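草药园来信：说说薄荷和它的几位亲戚

各位园友好呀！入夏以后，信箱里问得最多的就是薄荷：怎么种、什么时候剪、晒干了能放多久。我本来想一封一封地回，后来一看，问题都差不多，索性在这一期里慢慢聊吧（我一聊起薄荷就收不住，您先泡杯茶）。

薄荷是唇形科的多年生草本，茎方形，叶对生，揉一揉就有凉气冲上来。民间入药多用地上部分，也就是茎和叶。它喜欢湿润，半阴也能长，最让人头疼的是地下茎到处乱窜。我们布吕蒂耶园子里头一年图省事，直接把它种进了香蜂草旁边的地里，到十月份，香蜂草已经被挤得只剩墙根那一小溜了。所以我还是劝您用盆，盆口宽一点，盆底垫高。

采收嘛，要赶在花将开未开的时候，挑晴天上午，露水收了再动剪子。离地留两节，它很快又会发出来。剪下来扎成小把，倒挂在通风的阴处，别放到大太阳底下晒，香气跑得快，叶子也发黑。

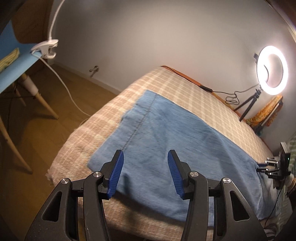
本页最后更新：15/07/2024

晾到叶子一捏就碎，就可以捋下来装罐了。罐子要避光、要盖严，贴上名字和采收月份。欧仁妮·拉克鲁瓦去年忘了贴，结果整个冬天都在猜哪罐是薄荷哪罐是留兰香，最后两样混着喝，她倒说味道不错！留兰香的叶子没有明显的叶柄，气味偏甜，凉劲儿也小，新鲜的时候很好认，干了以后就只能靠鼻子了。

平常泡茶，一小撮干叶，冲200毫升刚烧开的水，盖上盖子焖一会儿再喝，饭后来一杯，肚子胀的时候会觉得松快些。胃酸容易往上返的朋友要少喝，薄荷有时会让反酸更厉害。另外，薄荷油和薄荷茶是两回事，油浓得多，千万不要抹在婴幼儿的脸上或鼻子跟前。正在吃药的、怀着孩子的，请先问过医生或药师再说，我这点经验只够在园子里用。

还有一件事，阿纳托尔·奥贝尔从宾达赫带回来一批分好的薄荷根，放在工具棚门口的木箱里，想要的园友请自取，每家2株，拿回去当天就种下、浇透水。如果您手上有多余的百里香或者牛至，也欢迎带来换，我那两盆去年冬天都没熬过来，到现在想起来还心疼呢。

下一期打算写写洋甘菊，有什么想问的，尽管来信。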